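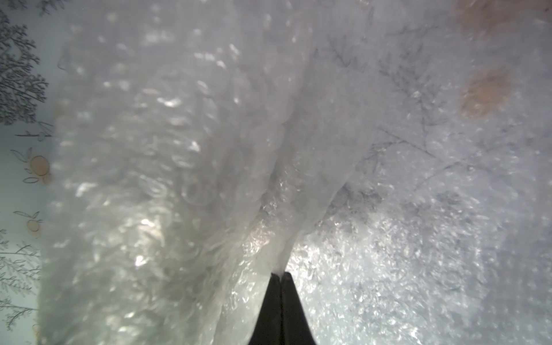 We moved my grandmother's dishes to the new apartment in June, and I am still finding them in places I don't remember putting them. Last week it was the gravy boat, in the box with the bike pump.

The set is Wiltska, the cream one with the green rim. She bought it a piece at a time after she got married, and by the time it came to me there were plates for twelve and cups for nine. I have room for maybe half of that. The old kitchen had a pantry and this one has two shelves above the stove, one of which is too high to reach without the step stool.

Myfanwy Hopkin from downstairs at the old place gave me the best packing advice, which was to stand plates on edge in the box like records. I had always stacked them flat. She also told me to stop using newspaper, as the ink gets into the tiny cracks in old glaze. I had already wrapped the soup bowls by then, so those went through the sink twice when we got here. The gray came off all but one.

Losses so far: two saucers and the lid of the sugar bowl. The saucers were my fault. I put them in my backpack because I thought they would be safer there, then set the backpack down on the front steps the way I always do. The lid I can't explain. It was whole when I packed it and in three pieces when I took it out.

I looked into replacing the lid. There is a shop called Kwok on the other side of the river that sells single pieces from old sets, and they had the creamer and a butter dish but no lid. Waqas Durrani at work thinks I should glue it. He has a tube of something he swears by and has offered to do it at lunch. I'll probably let him.

I sold the big oval platter to a woman who wanted it for a turkey. I felt bad for a day or so – then I put the toaster where it had been sitting and felt fine.

We are eating off the dinner plates every night now. My grandmother only used them at holidays and kept them behind glass the rest of the year. They don't go in the dishwasher, so whoever doesn't cook washes up. The cups are still in their box in the hall closet. I need to buy hooks first, and I keep forgetting to measure the shelf.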